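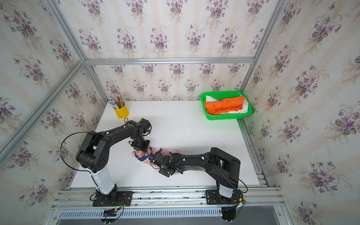 *Pink, navy and white cloth on the table, with orange and white in the green basket behind.*

# The cloth basket

Most households own more small cloths than they could name a use for. They come in as gifts, as the free item in a set, or as the good half of a sheet that tore. They end up in the third drawer down, pushed in until the drawer stops closing.

Sanaa Benmoussa stopped using a drawer three years ago. She runs a sewing and mending class out of a former bank branch in Kultville, and cloth is the one thing she never has to buy. People leave it at the door in bags. Her advice on what to do with it is short: put it in an open basket, keep the basket where you work, and when the basket is full, something has to go.

"A drawer lets you lie to yourself," she says. "You can always get one more in."

I went home and emptied mine. It took 15 minutes and covered the kitchen bench. There were tea towels I remembered buying and a few I didn't. There was a souvenir cloth from a lighthouse, too stiff to dry anything, and a square of orange flannelette that had been part of a pyjama top. Two napkins still had the fold lines from the shop.

Benmoussa sorts by fibre first and colour last. Pure cotton and linen go together and get used for drying. Blends are for dusting. Anything with a finish on it, the sort of cloth water beads on, is good for wrapping and not much else. She tests by putting a corner in a glass of water. If the water climbs, the cloth works.

Weight matters too. A light tea towel is fine for glasses and hopeless for a roasting dish. For hands and spills she likes a waffle weave at 300 grams per square metre. The one she recommends to students is made by Räsänen and sold at Barkell, the hardware and kitchen shop on the same street, in a dull range of colours. She thinks dull is a mistake. A patterned cloth hides tea stains for years, and a bright one is easier to find under everything else.

Then there is folding, which people have firmer opinions about than I expected. The class spends part of an evening on it each April, when the flannel sheets come out and the summer ones get put away. Benmoussa teaches two methods. Flat cloths are folded in thirds lengthwise and then in half. Thick ones are rolled, so they can be laid across the top of the basket and lifted off without disturbing what's under them. She doesn't iron either kind.

"Shake it hard, pull the corners, put it down," she says. "If you've got the corners you've got the cloth."

The corners are the trouble. A cloth fresh from the dryer is a lump, and a busy pattern makes the lump harder to read, because the edge of a patch looks much like the edge of the hem. Her trick is to find any hem and run it through your fingers until it turns. Students who go hunting for the opposite corner straight away tend to end up with a twist in the middle and have to start over.

The basket itself should be mesh, or at least have holes. Cloths that go in slightly damp, as they do in every real kitchen, need air underneath. Wicker looks better and snags. Benmoussa used a wicker one from Birkus for a year, lost several loops out of a good towel, and now keeps onions in it.

As for what leaves the basket, worn cottons become rags, and rags can be cut down again for polishing shoes or staking tomatoes. Old linen is worth saving for patches – it's soft already and won't pull at the fabric around it. The class has a scrap quilt on the go that takes pieces down to the size of a playing card. Blends are harder to place, and she turns them away if she sees them in time.

My own drawer now holds the foil and the baking paper. The cloths are in a basket beside the toaster, folded in thirds, apart from the lighthouse, which is wrapped around the bread knife.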